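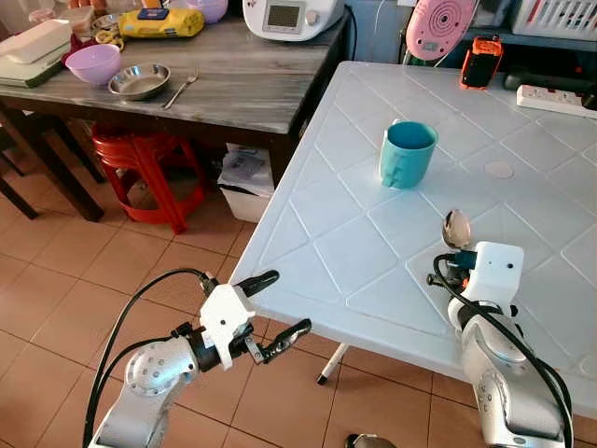
An episode is one attempt at one task, from the moment the operator takes the controls until the moment he or she lets them go. Everything we do in this part of the course is counted in episodes, so you need to be strict about where one begins and where it ends. In the spoon-and-mug task the episode starts with both arms back and both grippers empty. By the time the right gripper has the spoon up over the white table, with the teal mug standing beyond it, the episode is well under way, and the left gripper, fingers open, has not yet been given anything to hold. A learner that is shown only the second half of such a task has no idea how to get to the first half. Record the whole thing.

Jun 25, 2023
By the course staff, Hemitz Lab

Print this page
E-mail this page

Unit 6. Collecting demonstrations

1. What gets stored

For each time step the Saltovach recorder writes down the camera views, the joint positions of both arms, the opening of both grippers, and the command the operator sent. The command and the joint position are two separate things. The arm lags behind the command, more so when it is moving fast, and students who train on the wrong column get a policy that creeps. Check the column names before you train. This was the most common mistake in the January section.

The task sentence is stored once per episode. Write it the way you would say it to a person: "put the spoon in the mug." Do not write "spoon task v2."

2. Varying the start

If the mug is always in the same place, the policy will learn the place and ignore the mug. Move it between episodes. Move the spoon too, and turn it so that the handle does not always point the same way. Keep both inside the area that the two arms can reach without stretching, because near the limit of reach the elbow takes odd paths and those episodes are hard to learn from.

Leave the rest of the room alone during a session. Kitchens and workrooms are full of bowls, forks, boxes and cables, and we want those in view. A policy trained against a bare wall does badly in a house. Between sessions it is fine, and useful, for the background to change.

Patterned tabletops deserve a word. A raised lattice gives a small object more edges to rest against, so a spoon may lie tilted where on a smooth top it would lie flat. Practice the pickup a few times on the surface you will use before you start recording.

3. Operating

Move at a steady pace. Long pauses are a problem: if you stop in midair to think, the learner sees a state in which the right action is to do nothing, and it may copy that and never start again. Decide what you are going to do first, then start the episode.

Use one strategy per task. If you lift the spoon by the handle in half the episodes and by the bowl in the other half, the learner may aim between the two. Agree on the grasp with your partner and write it on the session sheet.

The arm that is not working should wait somewhere sensible, close enough to help and out of the way of the camera. Don't let it drift.

4. Failures and corrections

Keep an episode in which the spoon slips and you pick it up again. Mark it "recovered." These are worth a great deal, and a set with none of them gives a policy that cannot get out of trouble.

Episodes that end with the task not done are marked "failed" and stay in the folder. We do not train on them in this unit, but they are used in Unit 7 for the success classifier. Delete an episode only if the recording itself is broken, for example a missing camera stream.

5. How many

The Condori set, which we use as the baseline, has 3000 episodes over several tasks. You are not expected to come near that. Each group records three sessions on one task, with operators trading places between sessions. Different hands give different paths, and some of that spread is good for the learner.

6. To hand in

The session sheets, the episode folder, and one page on what you changed between sessions and why. Include the training curve from the Pavel script with its default settings. Also include one episode you would leave out if you did this again, with its number and a short reason.

Reading for next time: the chapter on compounding error in the course pack, up to the worked problem. The older 2014 notes on the shared drive use a different file layout, so do not copy code from them.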